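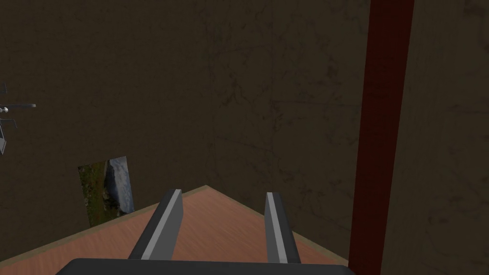

Pornel Library Friends
Minutes of the meeting held on May 14, 2023 in the Billton Room

Minutes of the February meeting were agreed with one spelling correction.

Loans. The branch issued 3195 items last quarter, of which 1122 were children's books. Large print is still low and the Skusten Road stop has asked for more crime titles — the branch will send a box.

Opening hours. The council has offered a late evening once a fortnight on trial. Agreed to accept. The side door must be locked at six as before.

Book sale. Tables to be set out in the foyer. Paperbacks 50p, hardbacks £1. Unsold stock goes to Mansour Books, who will collect.

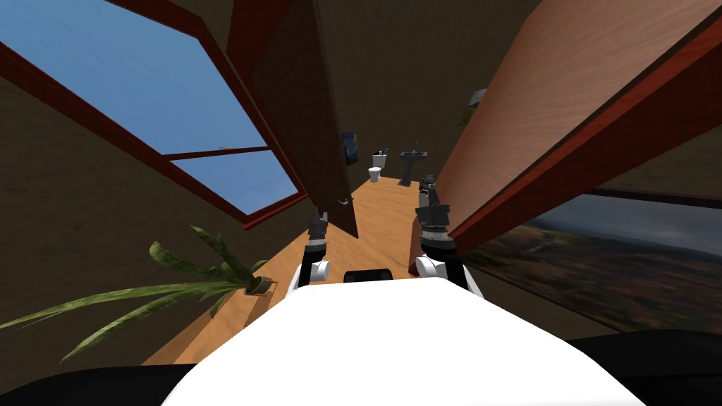
Question from the floor: Can reserved books be picked up during the late opening?
Reply: They can, from the front desk, up to 30 minutes before closing.

Any other business. The returns box sticks in damp weather — reported to the council again. A new kettle was approved.

Next meeting to be fixed once the trial dates are known.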